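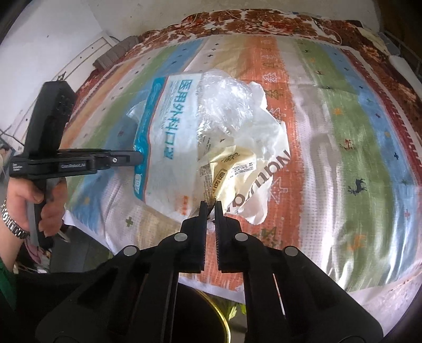 How do you clear the small things off a bed without making a new mess somewhere else?

Sort them while they are still on the bed. Make one pile to keep and one pile to throw away, and don't carry anything out of the room before both piles are finished.

I learned this the slow way. For years I took everything in my arms, put it on the kitchen table, and then I had a clean bed and a full table. In the evening it all came back to the bed, because we needed the table for dinner.

My bed is the place where every bag lands. I come home, I sit down, I empty the bag next to me. A pack of surgical masks, a snack wrapper, a clear plastic bag, the shopping bag with the big black letters. All of it on the striped blanket with the fir trees and the deer.

First I look for the things that have a home. The masks have one: the top drawer of the Arkberg dresser by the door. I keep them flat there, with the label up. If I put them standing, the pack bends and I cannot close the drawer.

Then the wrappers. I look inside each one before I throw it. Once I threw away a wrapper with my bus card in it, and I had to go down to the bins at 6 in the morning in my slippers.

Plastic bags are the difficult part for me. My mother kept all of them, and I still feel guilty when I throw a good one. Now I have a rule. A bag with a hole goes out. A bag without a hole gets folded.

How I fold: lay the bag flat, push the air out with your hand, fold it the long way two times, then roll it from the bottom to the handles. Tuck the handles in. It takes less than a minute when you have practice. My first ones looked like old socks.

The rolled bags go in a Faltetti box, the small one with the lid. Mine holds 60 if I roll them tight. When the lid doesn't close anymore, I stop keeping bags until I have used some. I don't buy a second box!

Clear bags, the thin noisy kind, I don't roll. They open again by themselves. I press them into an empty tissue box and pull them out when I need to wrap shoes or a bottle of shampoo.

Nuria Alcaraz asked me under my last thread if she should take the blanket off before sorting. I leave it on. It is easy to shake afterwards, and the crumbs from snacks stay on it and don't go down to the sheet.

I shake it from the window, then I put it back with the colored stripes going straight. The flowered blanket with the brown border stays where it is. Two blankets with so many patterns should maybe not be together, my sister tells me this every winter. I like them together.

Cengiz Polat wrote that he does his sorting with a timer. I tried it, 5 minutes, and for me it was good for the wrappers and bad for the papers. With receipts I need to read, and with a clock I only push them into a drawer.

For receipts I use an envelope on the back of the door. The pharmacy ones stay for 90 days, the food ones go out the same evening. If it is for something with a warranty, I write the name of the thing on top in pen, the print gets pale quickly – in June I found one that was completely white.

A few people asked about the hook for my bag. It is from Firow, the wide kind, and it holds a heavy bag well. It helped a little. I still sit on the bed first, but now three evenings of the week the bag goes on the hook.

Next I want to do the chair. The chair has only clothes, but the clothes are in layers, and I think the bottom layer is from spring. If you have a good way to sort clothes that are worn one time and not yet dirty, please write it to me below.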